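Filed under: Automation > Bench and Household Tasks > Closed tickets
Print this page | E-mail this page

Ticket 764
Subject: Right arm drops or crushes capped tubes during rack transfer
Opened by: Katalin Erdős
Assigned to: Lenni Kinnunen
Site: Derholm, bench 6
Priority: normal
Status: closed with limitation

Initial report (K. Erdős)

Right arm fails the tube transfer on most attempts since the Lodavow update. Task is: take a capped tube from the rack, lift clear, put it back in a different hole. Two failure types. In the first, the fingers close on the cap, the lift starts, and the tube slides out at the point where it clears the rack. In the second, the fingers close too far down, hit the rack, and the arm faults on force limit. Left arm runs the same routine with fewer faults. Plate stacking and towel folding are not affected, or at least no worse than before.

I need to know whether this is a fault or whether the task is out of reach for this hardware. Miklós has promised the answer to the people deciding on the night shift.

Reply 1 (L. Kinnunen)

Please send the log for both arms and the gripper force setting. Also confirm whether the wrist was re-zeroed after the update. The update clears the stored offset and does not warn you.

Reply 2 (K. Erdős)

Logs attached. Force setting is the default. Wrist was not re-zeroed. The release note does not mention it.

Reply 3 (L. Kinnunen)

Agreed, it does not. I have asked for the note to be corrected.

Log shows the right wrist closing 6 mm low on every attempt. That explains the rack strikes. It does not explain the slips, which happen at the correct height as well. Steps:

1. Stop the routine and park both arms.
2. Re-zero the right wrist from the service menu. Do not copy the left arm's value.
3. Check that the cable over the right forearm has slack at full reach. A tight cable pulls the wrist off at the end of the move.
4. Run 100 transfers with the same tubes and record slips and strikes separately.

Reply 4 (K. Erdős)

Done. Cable had slack. Results over 100 transfers: no rack strikes, 22 slips. All slips on tubes with liquid in them.

Reply 5 (E. Innes)

Joining from the gripper side. The default force was set with empty tubes. A filled tube needs more, and the caps are smooth. Raise the force one step and grip on the tube body just under the cap. If you stay on the cap you will start turning it, and a loose cap is a worse problem than a dropped tube.

Also check the finger pads. If they are shiny, replace them. We have seen Kocabaş pads go hard after a few weeks of cleaning with alcohol.

Reply 6 (K. Erdős)

Pads were shiny. Replaced both. Force up one step, grip point moved down. Over 200 transfers: four slips, no strikes, no loose caps. Ildikó watched the second half and stepped in twice when a tube went in at an angle. The routine counts those as successes – it only checks that the fingers are empty.

Reply 7 (I. Balogh)

Confirming the above. Both angled tubes were leaning on the rim of the hole. A person would have felt it and wiggled the tube. The arm opens its fingers and moves on.

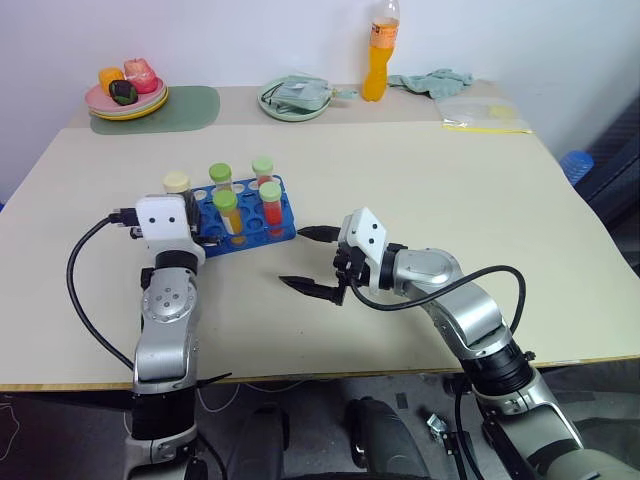
I would not leave it alone with anything that matters. Rack work is now good enough to run with someone in the room, doing something else and looking up now and then. For the household set my view is lower. Plates are fine if they start in a neat stack. Cloth is slow and depends on how it was dropped. Bags are the worst of the lot, and I have stopped putting them in the weekly figures.

Reply 8 (M. Erdős)

What do I tell them about the night shift? Yes or no is enough.

Reply 9 (L. Kinnunen)

No. Four slips in 200 with a person present is a usable result. Four slips in 200 with the lights off is a wet bench and a stopped arm until morning, plus the angled tubes that the routine does not see. Ask again when the seating check is in. Zovow have it listed for December and I would not plan around that date.

Resolution

Cause 1: wrist offset cleared by update. Fixed by re-zero.
Cause 2: worn finger pads and force set too low for filled tubes. Fixed by new pads, force up one step, grip point below cap.
Open limitation: no check that the tube is fully seated. Attended use only.

Follow-up: add re-zero to the update checklist (Lenni). Order spare pads (Katalin). Cloth and bag tasks moved to a separate ticket, owner Ildikó.

Closed 12 March 2023 by L. Kinnunen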